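Vikska Dry Bench Cleaner, 400 ml
Pump spray for sealed worktops and painted shelving

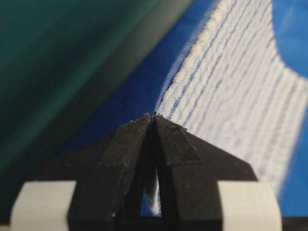
Supplied ready to use. Do not dilute. Hold the bottle 25 cm from the surface, apply a light even coat and wipe with a lint-free cloth. Leaves no wax or silicone film.

Coverage: 200 strokes per bottle
Filled weight: 378 g
Scent: none
Storage: upright, away from frost
Shelf life: see base of bottle

Suitable for sealed timber, enamel and most hard plastics. Not suitable for bare stone, untreated leather or screens. Test on a hidden spot before first use on painted work.

The Neves trigger head fits this bottle and is sold separately. Older Zovham heads have a wider thread and will leak.

Refills are sold in cases of 25. Case orders placed in May ship from the Nudutham store only.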